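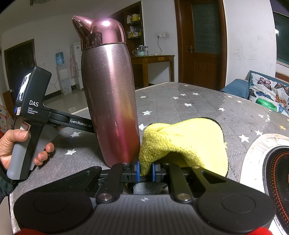
About Kiltura

Hi, I'm Marta. Marta Hnatiuk if you're filling out a form. I run Kiltura, which is a very small writing school for people who have been sick, are sick, or have spent a long stretch looking after somebody who is. We meet in Clultedthorpe, upstairs from the shoe repair place on the corner, and we also run everything by mail for people who can't get here or don't feel like putting on real pants.

I should tell you how I ended up doing this, because people ask in the first five minutes of every class and I always tell it badly out loud. I used to write instruction booklets for kitchen appliances. Blenders, mostly. Then my kidneys packed it in, and for 437 days I went in for dialysis three times a week at five in the morning, sat in a tan recliner under a heated blanket, and watched the same weather channel as everybody else. I couldn't read much. I was too foggy for novels and too cranky for magazines. So I started writing down what the people around me said. Just bits! A man telling his wife on the phone where the good scissors were. One of the nurses singing half a song and then stopping to check a number.

When I got my transplant (thank you, thank you, to a family I've only ever met in letters) I had 1527 index cards in shoeboxes and no idea what to do with them. I took a night class at the community college. The teacher was lovely, but every time I read something out, the room went quiet and somebody told me I was brave. I didn't want to be brave, I wanted to know if my second paragraph was boring! (It was.)

So Kiltura started with four of us at my dining table. One of them was Rutilio Robles, who had been through two heart surgeries and wrote the funniest thing I have ever read about hospital socks. He teaches the beginners now and he's much more patient than I am. Yao-tsung Hsu joined a couple of years later to run the caregivers' group. He looked after his mother for a long time after her stroke and he writes poems, short ones, and he will not let you use the word "journey." Fair warning. Valter Caldeira does our mail courses and answers the phone in the afternoons, so if you call and get a deep voice that sounds like it's about to announce a train, that's him.

What a class is like

Classes run for seven weeks, in the evening or late morning, and there are never more than eight people in the room. We write for a while, we eat something, we read if we want to. You can lie on the couch. Plenty of people do. You can miss a week for scans or a bad day or no reason and you don't have to send me a note about it, just show up the next time and somebody will fill you in.

You don't have to write about being sick, either. I probably should have put that higher up. We've had a whole murder mystery set at a dog show, and one woman wrote nothing but letters to her old landlord for the entire course. They were terrific and I hope she never mails them.

What we're not: we aren't therapists, and the class isn't treatment. If something heavy comes up, and it does, we stop and put the kettle on, and I keep a list of local counselors in my desk who are the real thing. Please keep asking your doctors your doctor questions. I know a lot about commas.

The Mazza reading

Every January we do a reading at the Mazza, the little theater by the bus station. It has 30 seats that match and then a bunch that don't. Everyone who took a class that year gets five minutes if they want it, or they can have someone else read their piece, or they can sit in the back with a cookie. Last year Tin-yau Kao, who'd told me flat out in week one that he was only coming to get his daughter off his case, read a piece about teaching himself to swallow again after throat cancer. It was about soup, mainly. He got a laugh on the first line and you could see him stand up straighter for the rest of it, and then he went four minutes over and I didn't have the heart to wave at him.

We print the pieces afterward in a stapled booklet called Plavura. It's named after a boat in one of Rutilio's stories. Back issues are on the shelf by the stairs, take one.

Money stuff

We charge on a sliding scale, and the bottom of the scale is zero. You pick your own spot on it and I don't look at who picked what. Rent and paper come out of the fees, plus I still do the odd blender booklet.

If you want to come, call or write, or climb the stairs (there are a lot of them, so ring the bell for the elevator at the back and I'll come down with the key). Bring a pen you like. We have pens but they're awful.

Recent posts

Beginners' class: a few spots left for the spring
Yao-tsung on writing in waiting rooms
How the mail course works
Plavura: what to send us and how long it should be
Rutilio's hospital socks piece, by popular request
Getting here: parking, buses, and the elevator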